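4. Waiting as a part of play

4.1 Material and participants

In this section we look at how players of Zedumden speak about the building timers. Zedumden is a browser game in which the player runs a small harbour town, and every building needs some real time before it is finished. A bakery is ready in a few minutes, a lighthouse only on the next day. The player may wait, or may pay with pearls, which are the second currency of the game and are also sold for money.
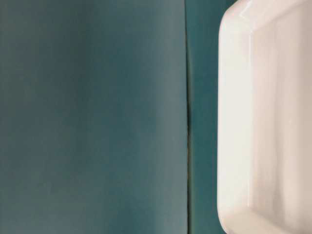
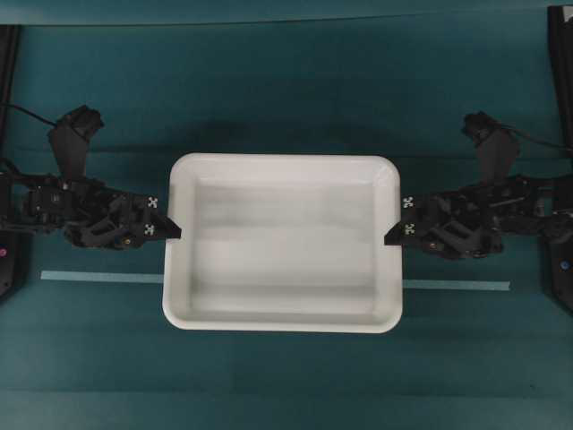
Figure 3. Teal surface in both photographs; in the second, a white tray between two black robot arms.
Photographs: Wilmer Castaño

The survey was answered by 426 players. Of these, 144 agreed to keep a play diary during the whole month of May, and with 20 of the diary keepers we later made a longer interview. The interviews were done in English or in Welsh, by Mabli Phillips and Hefin Llewellyn, and the Welsh parts were translated by Glenys Bowen. All names of players are changed. Where we quote from a diary we have kept the spelling of the player.

We must mention one limitation already here. The survey was shared on the forum of the game and in two chat groups, so people who left the game early are nearly absent from it. What we can say about waiting is therefore what waiting means to persons who have accepted it at least for some weeks.

4.2 Short and long timers

In the diaries the players make a clear difference between short and long timers, although the game itself shows them in the same way, with a small sand glass over the roof. Timers under a quarter of an hour are described as a disturbance. The player stays in front of the screen, opens another tab, comes back too early and goes away again. One diary keeper wrote: "The bakery is the worst. Too long to look at it, too short to do the dishes."

Long timers get a much kinder treatment. Many players start the lighthouse or the dry dock in the evening and speak about it as something which works for them during the night. Several diaries contain small plans for this purpose, with the buildings written in the order of their length. A player we call Rhodri planned his town on squared paper and did not open the game at all on days when no building would be ready. He did not consider these days as days without play. In the interview he said that he was "still in the town, only not on the computer".

This agrees only partly with the usual view of timers in the design literature, where waiting is treated as a cost that the player wants to remove. For the short timers this view fits our material well. For the long ones it fits badly, and we suggest that the two should be studied separately.

4.3 Paying to skip

Most of the interviewed players had skipped a timer with pearls at some time. Very few had done it with a lighthouse. The pearls were mostly spent on the short timers, which are also the cheap ones, and the players often did not remember these purchases until they looked in the history of their account. Two of them were surprised by what they found there. One closed the page during the interview and asked to continue with another topic.

The skipping of a long building was remembered very well, and it was told with some shame. The word "cheating" was used, also by players who knew that no rule is broken by it. We believe that the length of the timer gives the building a certain dignity, and that this dignity is lost when the building is bought at once. A similar remark about harvest times was made by players of Plesico in our earlier pilot interviews, but those were few and we do not want to lean on them too strongly.

4.4 The update of the harbour

On Apr 18, 2021 the game received an update in which the dry dock became faster for every player who had at least 1,000 coins in the town chest. In the notes of the update it was presented as a gift. The reaction on the forum was mixed, and it is useful for our question.

New players were glad. They had often been stopped at the dry dock, and without it no larger ship can enter the harbour, so the middle part of the game had been closed for them. Older players complained — not all of them, but the longest threads are theirs. Their argument was seldom that the new players had it too easy. They wrote instead that their evenings had been arranged after the dock. If it was started after supper it was ready at breakfast, and now it was ready in the middle of the night, when nobody could use it. A building that waits for its owner until the morning gives no advantage over the slower one, and some players felt that the town was now standing still while they slept.

In the diaries of May we can see how the habit was repaired. Some players moved the dry dock to the lunch break and put the lighthouse in the evening place. Others kept their chest below the limit on purpose, by buying hedges and benches, so that the old length remained. We had not expected this second solution. It was described by seven diary keepers, who seem to have found it independently, as none of them mentions the forum in this connection.

4.5 Waiting together

A last group of remarks concerns the guilds. In Zedumden a guild may build a common bridge, and its timer runs only when enough members have delivered stone. Here the waiting is of another kind, for it depends on persons and not on the clock. The guild chat is at its most lively in these hours. Members greet each other, ask who has still not delivered, and sometimes talk about matters far from the game — a sick dog, a driving test, the price of firewood.

When the bridge was ready, the talk usually became less. One guild leader told us that she sometimes held back her own stone until late in the evening, "so that they stay a bit". We return to the guilds in section 5, where the chat material is treated in more detail.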